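Jurkthorpe Shared Workrooms
Minutes of the users' meeting, 4 Mar 2023

Present: 15 members. Apologies: 3.

1. Minutes of the last meeting
Approved with no changes.

2. Cups and mugs
Members again reported mugs left on desks overnight. Agreed that mugs go back on a mug tree at the end of each session. The wooden tree stays on the carpeted table. A second one will be bought from Tukell for the kitchen, at a cost of no more than $29.

3. Carpeted table
A request to replace the gray carpet was discussed. The quote from Ammann was $407. Deferred to August. Until then, no open drinks on the carpet, and paper scraps are to be picked up before leaving.

4. Desk next to the table
The mouse and keyboard stay on the white desk. Cables should be kept off the carpeted table when it is in use.

5. Chairs and floor
Chairs are to be pushed in after use. The yellow floor line must be kept clear. Two members asked for a later closing time; no decision was made.

6. Any other business
The Witico supply cupboard key is missing. Anyone who has it should return it to the front desk.

Next meeting: to be announced by email.

Attachment to item 2: 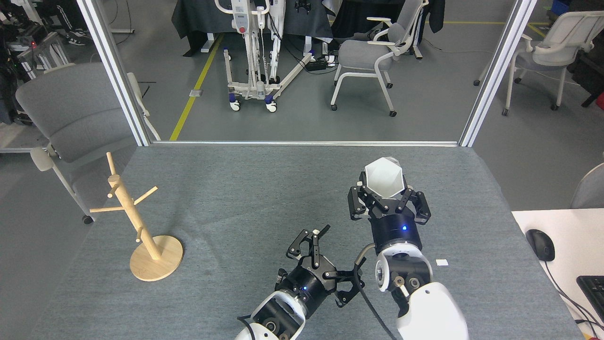
Mug tree and white cup-like object, carpeted table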